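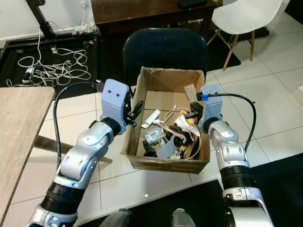

*Open cardboard box with loose electronics, tiled floor.*

# Coin Cataloger, Late Roman Bronze (fixed term)

Jumley Museum, Department of Coins and Medals
Contract: 12 months, starting in September
Hours: 35 per week
Reports to: Jaxon Bélanger, Curator of Coins

## Background

The museum holds 3,817 late Roman bronze coins received as the Nuleo bequest. Most were struck between the reforms of Diocletian and the end of the fourth century. The donor bought in bulk lots over several decades and kept purchase notebooks, but the notebooks record lots and prices and only rarely identify single coins.

An earlier project cataloged the larger denominations and the better-preserved pieces. The remaining 2,778 coins have no full catalog entry. They are mostly small bronzes of the House of Constantine and its successors, with a group of local imitations that has not been sorted from the official issues. Condition varies. Many coins have legible obverses and weak reverses, and on a fair number the mint mark is partly off the flan.

The post exists to identify, weigh, measure and record this remainder to a standard suitable for online publication.

## Duties

- Identify each coin by issuing authority, denomination or module, mint, officina and date range, with a reference to the relevant volume of *Roman Imperial Coinage* where one can be given.
- Transcribe obverse and reverse legends as they appear on the coin. Restored letters go in square brackets, and uncertain letters take an underdot.
- Record weight to two decimal places in grams, maximum diameter in millimeters, and die axis by clock position.
- Separate regular issues from imitations and state the grounds in the notes field (style, module, blundered legend, or a mismatch between obverse and reverse types).
- Enter all records in Mugo, the collections database, following the existing coin template.
- Link each coin to its notebook lot wherever the ticket or envelope allows it.
- Flag active corrosion to the conservator the same day. The cataloger does not clean coins.
- Write a short report each quarter covering coins completed, open problems and any change to the recording rules.

The cataloger will not be responsible for photography. Coins go to the imaging room in trays once their records have been checked, and images are attached to the record by the imaging staff.

## Method and standards

The recording rules were set by the earlier project and will be kept unless there is a strong reason to change them. They prefer a short, secure identification to a long, doubtful one. A coin that can be placed only as "House of Constantine, two soldiers with standards, mint uncertain" should be recorded in exactly those terms. The same coin should not be given a specific catalog number on the strength of a portrait alone.

Denomination names need care. The ancient names of most fourth-century bronzes are not securely known, and the conventional labels AE1 to AE4 describe size only. The database has one field for the modern size class and a separate field for any ancient name that has been proposed. Both should not be filled in by habit – the second stays blank for most of this material.

Candidates should note that the bequest has not been treated as a hoard and should not be written up as one. Some lots may contain coins found together, and patina and soil residue may point that way, but the notebooks do not give findspots. Observations of this kind are welcome in the notes field, where they should be worded as observations.

## Place of work

The coins are kept at Hivik, the museum's off-site store. Cataloging takes place there in the ground-floor study room, which has a stereo microscope, a calibrated balance, digital calipers and a reference shelf with the standard works. Coins do not leave the building. One day a week may be worked from home on bibliography, legend checking and report writing.

There is step-free access to the study room. Natural light is limited and the work involves long periods at the microscope; a screen camera is available for anyone who prefers to work from a monitor.

## Person specification

### Required

- A degree in ancient history, archaeology, classics or a related subject, or equivalent experience with a museum, finds service or coin dealer.
- Direct experience identifying Roman coins in hand, including worn pieces.
- Enough Latin to read and expand imperial titles and common reverse legends.
- Practical knowledge of fourth-century mint marks and how they changed over time.
- Accurate data entry and the ability to follow a fixed template over a large number of records.
- Safe handling of archaeological metalwork.

### Desirable

- Experience with contemporary imitations, in particular copies of the *falling horseman* type.
- Experience with a museum database. Training in Mugo is given in the first week.
- Familiarity with linked-data identifiers for people, places and mints.
- Reading knowledge of French or German for the secondary literature.

Candidates whose experience is mainly in third-century radiates are encouraged to apply. The two coinages differ in detail, but the skills carry over and there is time in the plan for learning the later series.

## Terms

The post is full time. A job share will be considered if both applicants can overlap for half a day each week, so that doubtful identifications can be discussed with the coins on the table. The salary is on the museum's assistant curator scale and the starting point depends on experience; the scale is included in the applicant pack. Paid leave follows the standard staff agreement.

The first month is a training period. The cataloger and the curator will record one tray independently and compare results, and any differences will be settled before regular work begins. A second comparison is made at the midpoint of the contract, using a tray chosen by the curator.

The cataloger will be named as author of the records and may publish on the material during or after the contract, subject to the usual image permissions.

## How to apply

Send the following as a single PDF to the Department of Coins and Medals:

1. A cover letter of no more than two pages, addressing the required points in order.
2. A résumé.
3. Two sample catalog entries for Roman bronze coins of any period, written by you, with a photograph of each coin. Published entries are acceptable.
4. Names and contact details for two references. They will be contacted only for candidates invited to interview.

At least one sample entry should be for a coin that could not be fully identified. The panel will read it for how the uncertainty is expressed.

Interviews will be held at Hivik and start at 10 a.m. They include a practical exercise of one hour with a mixed tray and the reference shelf. No prior preparation is needed for the exercise, and candidates may use their own hand lens. Travel costs are paid back on receipt of tickets.

Questions about the collection or the recording rules may be sent to Jaxon Bélanger at the department. Questions about pay, leave or the right to work should go to the museum's personnel office. The applicant pack contains the coin template, the full recording rules and a sample page from the notebooks.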